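Gripper tips from the bench, part 3

More notes from the Zatville workshop. Most of these came out of swapping grippers on and off the same arm all through December, so if your setup is different, adjust. Newest stuff first.

Before you swap anything

Write down the tool offset you have NOW. On paper, next to the arm. Controller will happily forget it, and then you're driving a tip into the board at full speed.

Tape over the old offset label too. Two labels on one flange = trouble.

Bolts finger tight all round first, then go across corner to corner. Same as a car wheel.

Power down the arm before you unplug a gripper cable. Yes even the little ones. I cooked a Pollock finger controller that way and the replacement took 22 days.

Setting up the test board

Use a real board. Old cutting board, offcut, whatever is flat. Bolt it down, don't clamp it. Clamps creep and you find out at pick 60.

Pegboard table is great for this, the holes give you the same spot every time you put the board back.

Plain pale wood beats white plastic for the camera. White plastic glares under shop lights and the Alavon camera just sees a blob. If wood is too shiny, rub it with fine sandpaper, wipe, done.

Leave yourself a wide empty strip on one side of the board. That's your drop zone and also where pieces go when they get knocked.

Test pieces

Kids shape blocks. Cheap, bright, all about the same size, and you get flats, curves and points in one bag. Yard sales have them. Wash them first, sticky blocks will make any gripper look like a genius.

Put some touching and some apart. A gripper that does fine on a lone cylinder can be hopeless when a star is jammed up against a heart. That's the test that matters if you're ever going to sort a parts drawer.

Don't line them up neat. Toss, then nudge any that landed out of reach.

Ridged sides grip better than smooth ones. Fine for getting started but don't judge rubber pads on ridged blocks only, throw in something glossy.

Two colors that are the same but diferent shapes is a good check on the camera. If it's only going by color you'll know in a minute.

Comparing grippers fairly

100 picks each. Fewer than that and you're reading tea leaves. Same board, same blocks, same light, same arm speed.

Tally three things: clean pick, dropped, knocked a neighbor. The last one I left out for months. Shouldn't have.

Do the runs at the same time of day if you've got a window. My 4 pm numbers were junk until I hung a blanket.

Slim rod type tools: good in tight rows, you can get the tip down between pieces. Slow down for the last inch though. A long rod whips a bit when the arm stops, give it a half second to settle before it goes for the piece.

Two-finger jaws (I've got the Gandlow): strong, simple, bad in a crowd. Need finger room on both sides. Angle the wrist so the fingers straddle the narrow way of the block and you'll save a lot of knocks.

Suction: lovely on a flat top, useless on a ribbed one, it just hisses. Bigger cup does not help. Softer cup helps a little.

Soft fingers: forgiving, but they pick up sawdust. Wipe with a damp rag between runs or your numbers slide and you blame the controller. Ask me how I know.

Camera and light

Focus on the top of the blocks, not the board. Small thing, big difference.

Shadows fool it more than color does. Two lamps, one each side, turned down. One bright lamp is worse then none.

Check what the gripper is hiding. A piece right behind the tool drops out of view when the arm comes over. Take your picture with the arm out of the way, then move in. If your controller won't let you, park the camera off to the side.

Re-do calibration after ANY bump to the mount. Even if it looks fine.

Little stuff

Zip tie the cable in 2 places on the forearm, loose loop at the wrist.

Silver marker on a black flange. Pencil vanishes.

Masking tape on the board for start spots, peel it the same day or it leaves gum.

Spare fasteners in a jar lid with a magnet under it.

Hover test: bring the tip to just over the wood and slide a business card under. Card drags = too low. Do it at all four corners, boards are never as flat as you think.

Vacuum cups part still to come, need to rerun half of it.
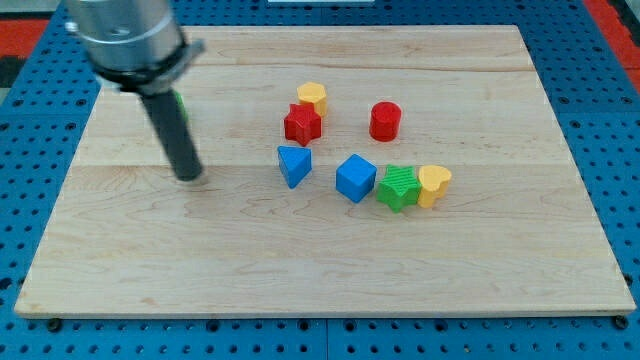

Rod tool over the shape blocks, board bolted to the pegboard table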